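Skiltilard 768 Watermaker: Review After a Season at Anchor
Gear Tests
By Ryan Hollis

The Skiltilard 768 is a 12-volt reverse osmosis watermaker sold in modular form for cruising boats in the 30 to 45 foot range. It lists at $2,699 without the installation kit. I fitted one in March to Dedon, our 38-foot sloop, and ran it through a coastal passage and a long stay in the Mamanen islands, where there is no dockside water of any kind.

The unit comes as four pieces: feed pump, pressure pump with energy recovery head, membrane housing and control panel. The pump and housing are joined by two high-pressure hoses. The supplied hoses are long enough to put the membrane in a different locker from the pump, and on most boats this will decide whether the thing fits at all. Ours went under the port settee, with the membrane running aft behind the water tank. Mounting bolts are included. Hose clamps are not, and the manual does not list the sizes required.

Installation took me five days, working alone. A yard would be faster. The slowest job was the seawater intake. Skiltilard wants a dedicated through-hull, low and forward of the head discharge, and the manual is firm on the point. I teed into an existing intake for the first trial and the pump drew air whenever the boat rolled. After hauling out and adding a proper fitting, the trouble stopped.

Output is rated at seven gallons per hour. I measured it with a marked jug and a stopwatch, with the batteries at rest voltage and no charging source connected. In clean water offshore it made the rated figure. In the lagoon, which was colder than expected and slightly silty, it made less. With the engine running and the alternator holding the system voltage up, output rose again. None of this is unusual for a machine of this type, but the brochure gives one number and no conditions, and it should give both.

Power draw is modest. Two hours of running in the middle of the day was covered by our solar panels with the refrigerator also on. On overcast days I left it off and we drew down the tank.

Daily use is simple. Open the seacock, start the feed pump, wait for the air to clear, start the pressure pump, send the first few minutes of product to a sample bottle, test it, then turn the valve to the tank. The test meter in the box is a cheap one and drifts. I bought a better meter and kept the original as a spare.
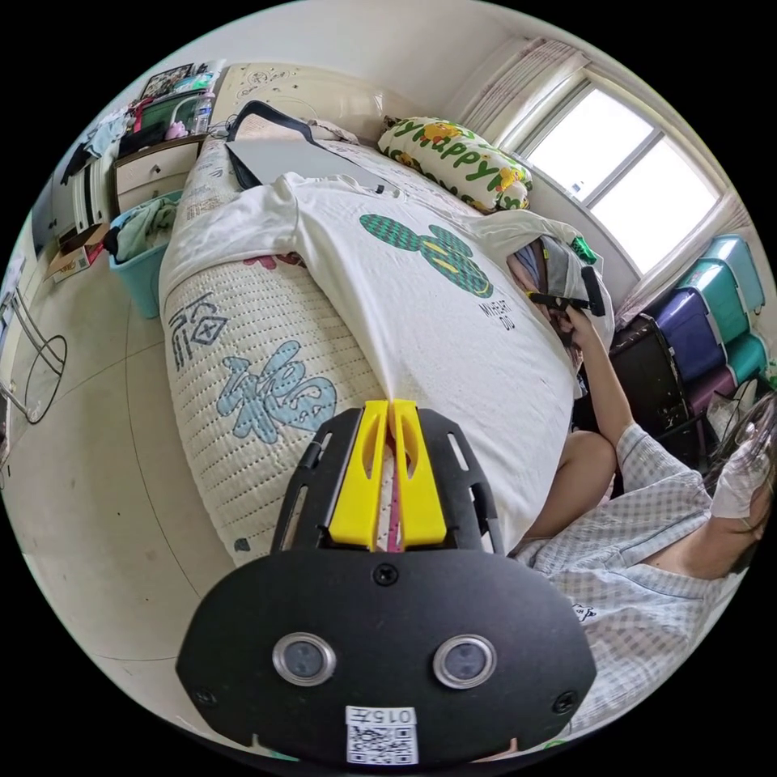 Vol. 7, No. 5

Water quality was good throughout. It tastes flat, as all of it does. Once we had a steady supply, our habits aboard changed more than I had planned for. Dishes were rinsed in fresh water, the cockpit was washed down after fishing, and laundry was done aboard in a bucket. A buyer working out capacity should allow for this and not size the machine on drinking water alone.

Noise is the main complaint. The pressure pump has a slow double knock that travels through the hull. I put rubber mounts under the base plate, which helped in the forward cabin and made no difference in the saloon. Marjorie Parsons, who has the same unit on her ketch Issahaku, hung hers from a bulkhead on straps and reports a better result. I have not tried it.

Maintenance consists of changing the prefilter, flushing with fresh water after each session if the unit will stand idle, and pickling the membrane before any longer layup. The flush valve is manual. At this price it should be on a timer. I missed two flushes while we were away hiking, and there was a smell from the housing that took several runs to clear. Prefilters are a standard size and can be bought anywhere.

One failure to report. The pressure gauge on the control panel fogged and then stuck. Skiltilard sent a new one without argument – it arrived at our next port before we did – and the replacement has a sealed face.

Good points: low power draw, sensible hose lengths, standard filters, prompt parts supply.

Bad points: noise, manual flush, poor test meter, thin manual.

I would buy it again for a boat with two or three people aboard. With a larger crew, or with guests for most of the season, look at the next model up and budget for more solar to run it.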